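Ditska 桌面分色数据集 说明

Ditska 收录木方块按颜色分放过程中的桌面照片，附带每张照片的容器归属标注。数据集归在 Bolard 项目之下，维护人 Costel Živković。本文件说明物件组成、布置规则、标注口径、目录结构和已知问题。使用前请至少读完“标注口径”和“已知问题”两节。

更新日期：2023年7月17日
当前版本：第2版
照片数量：600
其中评测部分：200
标注工具：Evum
语言：字段名为英文，说明为中文

概述

分色是一项很简单的整理活动：红方块归红边碗，蓝方块归蓝边碗，金属托盘用作待分区。难点在于中间状态。一堆方块分到一半时，有的已经归位，有的还在托盘里，有的放进了颜色不对应的碗。Ditska 关心的就是这些中间状态如何记录，以及在方块互相遮挡、叠靠、倾斜的情况下，哪些信息可以从单张照片读出，哪些不可以。

数据集不记录单个方块的运动轨迹，也不对照片排序。每张照片独立标注，标注人不参考同一组的其他照片。由此得到的标注会出现前后不一致，例如同一个方块在一张里可见，在另一张里被挡住而没有计入。这种不一致按规则保留，不做回填。

一个典型的混放状态：红边碗内有三个红方块和一个蓝方块，蓝边碗内有两个蓝方块，托盘为空。按本数据集的口径，红边碗标为 mixed，蓝边碗标为 pure，托盘标为 empty，整张照片的 sort_state 取 unsorted。托盘清空不等于分色完成，这一点在第1版的标注里有误，第2版已经改正。 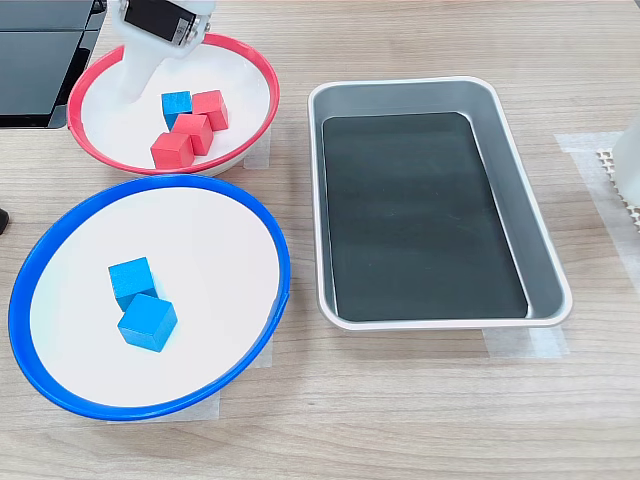
物件清单

方块
木质，单色，颜色取值只有 red 和 blue。红色偏珊瑚色，蓝色偏青。方块的背光面比受光面暗，标注颜色时以整体判断为准，不以单个侧面的像素值为准。方块没有编号，互相之间不区分身份。

红边碗
圆形，碗沿鲜红，内壁白色。字段代号 bowl_r。碗的颜色以碗沿为准，内壁不参与判断。

蓝边碗
碗沿亮蓝，内壁白色，碗口宽而浅。字段代号 bowl_b。在多数机位下，它的画面面积比红边碗大。这里面有透视的影响，请勿用画面面积推算实际口径。

托盘
银色金属，长方形，圆角。字段代号 tray。托盘底部的衬垫属于托盘的一部分，不单独标注。方块落在托盘斜边上时仍计入托盘。

桌面
浅色木纹。字段代号 table。方块若直接落在桌面上，容器字段写 table，不得留空。

布置规则

两只碗放在同一侧，蓝边碗比红边碗离机位近。两只碗的碗沿可以靠得很近，但不叠放。托盘放在碗的另一侧，长边沿远近方向摆放。

每组开始前检查以下项目：
一、碗内无异物，内壁无明显污渍。
二、托盘衬垫铺平，四角没有翘起。
三、方块表面无脱漆。脱漆的方块换下，不在同一组内中途替换。
四、碗沿没有超出桌面边缘。
五、桌面木纹方向与上一组保持一致。

碗的位置允许小幅移动。桌面上贴有几条半透明胶带，胶带边缘在强光下容易被误标为物件，标注时请忽略。碗和托盘在一组之内若被碰动，不需要复位，按碰动之后的位置继续，并在 note 字段写 shifted。

照明方案沿用 Khương 方案：漫射光为主，不使用直射补光。金属托盘的边缘仍会反光，反光处不作为遮挡处理。碗内壁为白色，方块下方的软阴影比较浅，通常不影响边界判断。若阴影明显加深，以致相邻两个同色方块的交界不可辨认，则按遮挡规则处理。

标注口径

每张照片的标注由容器级和方块级两部分组成。先标方块级，再由方块级汇总出容器级。汇总由脚本完成，标注人不手工填写汇总结果。

方块级字段
block_color：red 或 blue。
container：bowl_r、bowl_b、tray、table 之一。
visibility：full、partial、sliver 之一。
contact：free、touching、leaning、stacked 之一。
note：自由文本，可为空。

容器级字段
content：empty、pure、mixed 之一。
match：true、false 或 null。容器为空时取 null。托盘和桌面没有对应颜色，match 恒为 null。
red_seen：容器内可见的红方块数。
blue_seen：容器内可见的蓝方块数。

照片级字段
sort_state：sorted、unsorted、unclear 之一。
tray_state：与托盘的 content 相同，单列出来便于检索。
split：train 或 eval。

visibility 的判定
full 指方块轮廓基本完整，相邻方块的轻微压边可以忽略。partial 指有明显的一部分被挡住，但至少能看到一个可以辨认的面。sliver 指只剩一条窄边可见，颜色可辨，面不可辨。

sliver 是第2版新增的取值。原先的 partial 包含了从遮挡一角到只剩一线的全部情形，跨度太大，用户无法据此筛选。增加 sliver 之后，颜色判断只依赖窄条区域的样本可以单独取出。这类样本对混放判断影响很大：红边碗里若有一个蓝方块只露出一条竖边，漏掉它，整个碗就会由 mixed 变成 pure，照片级的结论也可能随之改变。标注人在给任何一只碗填 pure 之前，须放大检查碗内方块之间、方块与其他物体之间的全部缝隙。

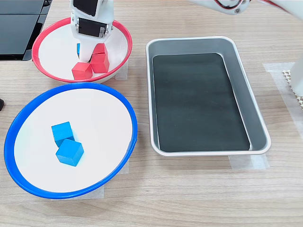

窄条区域的最低要求是颜色能够独立辨认，即只看该区域也能判断是红还是蓝。若需要借助同组其他照片才能确定，则不标该方块。碗沿颜色在白色内壁上的反射不算方块，判断时看区域是否有直边。两位标注人对窄条意见不同时，取保守结果，即不标，并在 note 字段写 disputed。

contact 的判定
free 指与其他方块之间能看到间隙。touching 指边或面相接，且双方都由容器底部支撑。leaning 指方块一侧抬起，靠在另一方块或碗壁上。stacked 指方块主要由另一方块支撑。单张照片常常无法区分 leaning 和 stacked，遇到这种情况一律填 leaning，并在 note 字段写 or_stacked。用户需要严格区分叠放的，请把带有此备注的样本排除。

倾斜角度不标。第1版曾试填过角度，两位标注人之间的差异过大，该字段已删除。

sort_state 的判定
sorted：可见的红方块全部在红边碗内，可见的蓝方块全部在蓝边碗内，托盘与桌面上均无方块。
unsorted：至少有一个可见方块不在对应颜色的碗内。
unclear：任一容器被遮挡到无法判断内容，且其余容器中没有发现放错或未分的方块。

注意判定顺序。只要看到一个放错的方块，就取 unsorted，不再考虑其他容器是否清楚。unclear 只在没有反证时使用。

所有计数字段都带 seen 后缀，含义是可见数。可见数不是实际数。数据集不提供实际数，也不建议用户根据同组照片的最大可见数推算实际数，组内方块有可能在照片之间增减。

标注示例

以下是一条容器级记录的文本形式，用于说明字段写法。

container: bowl_r
content: mixed
match: false
red_seen: 3
blue_seen: 1

container: bowl_b
content: pure
match: true
red_seen: 0
blue_seen: 2

container: tray
content: empty
match: null
red_seen: 0
blue_seen: 0

bowl_r 的 match 为 false，原因在于碗内存在一个颜色不对应的方块，与其余方块是否正确无关。match 按整只容器取值，没有“部分匹配”。需要连续指标的用户可以自行用 red_seen 和 blue_seen 计算对应颜色所占的比例，计算时请注意分母为零的情形。

质量控制

全部照片由2名标注人各自独立完成一遍，标注期间互相看不到对方结果。两份结果由 Evum 逐字段比对，不一致的进入复核。复核由 Costel Živković 完成，复核时可以看到两份原始标注，但看不到标注人姓名。

复核遵循以下优先次序：
先定方块是否存在，再定颜色，再定容器，最后定接触关系。
存在性有争议的，按前述保守规则处理。
颜色有争议的样本整张移出评测部分，留在训练部分。
容器有争议的多为方块跨在碗沿上，以方块的大部分所在一侧为准；各占一半的，归入较低的一侧。

不一致最集中的字段是 contact，其次是 visibility。block_color 的不一致主要来自暗面，即方块背光面颜色偏深，被其中一位标为需要复核。这类情况在复核中一般不改变颜色取值。

目录结构

ditska/
 photos/train/
 photos/eval/
 labels/train/
 labels/eval/
 tools/aggregate
 tools/check
 CHANGES
 LICENSE

照片与标注同名，扩展名不同。aggregate 把方块级标注汇总为容器级和照片级标注，check 检查取值是否合法、汇总结果是否与方块级一致。修改任何方块级标注之后，请先运行 aggregate，再运行 check。顺序反过来会报出汇总不一致，这不是数据错误。

check 对下列情况报错：容器字段为空；空容器的 match 不为 null；pure 容器中同时出现两种颜色；sorted 照片的托盘或桌面上有方块。对下列情况只给警告：note 字段含有未登记的词；同一容器内全部方块都是 sliver。

划分方式

训练部分与评测部分按组划分，同一组的照片只出现在其中一边。组的边界以方块整体倒回托盘、重新开始为准。评测部分没有按 sort_state 做平衡，unsorted 占多数，报告准确率时请同时给出各取值下的结果。

适用范围

适合用于：容器内容识别，颜色与容器的对应判断，遮挡条件下的可见物计数，分放状态的文字描述核对。

不适合用于：尺寸测量，方块姿态估计，时序预测，材质识别。方块只有木质一种，容器种类也很少，在此基础上得到的材质或容器分类结果没有推广意义。

已知问题

一、部分照片中碗口没有完整入画，超出照片的区域无法检查。此类容器若可见部分内容清楚，仍按可见部分标注，note 字段写 cropped。

二、红边碗内的方块比蓝边碗内的更容易被遮挡，两只碗的漏标率不应视为相同。比较红蓝两色的识别结果时须考虑这一点。

三、托盘衬垫颜色很深。暗部压缩较重的照片里，衬垫与托盘内侧阴影的分界不清，但不影响空与非空的判断。

四、颜色只有两种，容器与方块的颜色又一一对应。模型可能学到“碗沿什么颜色，里面就是什么颜色”的捷径。建议单独报告 bowl_r 和 bowl_b 中 match 为 false 的样本。

五、第1版有少量照片把托盘清空误当作分色完成，sort_state 被填成 sorted。第2版已按方块级标注重新汇总。仍在使用第1版的用户请自行运行 aggregate 更新。

六、桌面木纹的横向条纹在缩小之后可能产生摩尔纹，缩放时请先做低通滤波。

版本记录

第1版，5月：首次整理。容器级标注手工填写，visibility 只有 full 和 partial。

第2版：容器级改为脚本汇总；新增 sliver；删除倾斜角度字段；leaning 与 stacked 不可区分时统一填 leaning；修正 sort_state。

两版的照片文件名一致，标注文件不兼容，混用会在 check 中报取值非法。

反馈

标注问题请附照片文件名、容器代号和建议取值，一个问题一条。对 contact 字段的意见请说明判断依据，例如能否看到间隙、哪一侧抬起。只写“标错了”的反馈不处理。修订随下一版发布，期间不单独替换文件。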